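Is a used server worth it for a home file store?
Posted 2025-01-18 in Home Computing, Wirnley Help Board

A seller in Diltham has an old rack server for 47 dollars and says it "ran fine when pulled." I only want somewhere to keep family photos and scanned bills. My brother-in-law thinks it's a steal. I have my doubts, mostly about noise and the power bill. Has anyone kept one of these going at home for longer than a month?

Romana Hrnčiar
"Ran fine when pulled" means very little. Ask for a video of it booting, with the memory count on screen. Mine came from an office on Zukemska and two sticks were dead. If they'll let you open it, look at the socket pins with a flashlight before you pay.
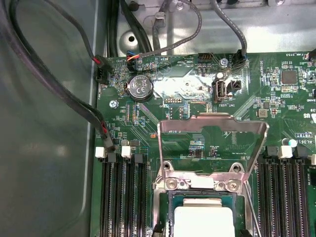 Board with the socket plate up, memory slots on the left.

As for power, I don't believe anybody's forum numbers, including the guy who swears his sips electricity. Borrow a plug-in meter. Mine idled at about 12 times what my little desktop box uses, and the fans could be heard through a closed door.

kos_attic
I disagree, they're great. Got mine free, 754 days of uptime. Just put it in the basement.
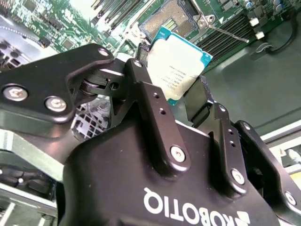

Does a server keep my photos safer than a plain external drive?
Only if there's a second copy somewhere else. Mirrored disks cover you when one disk dies, and they do nothing about a deleted folder, a burst pipe or a bad power supply. Two cheap external drives, one left at a relative's house, would cover most of what you describe. I'd want to hear what the 47 dollars buys beyond that.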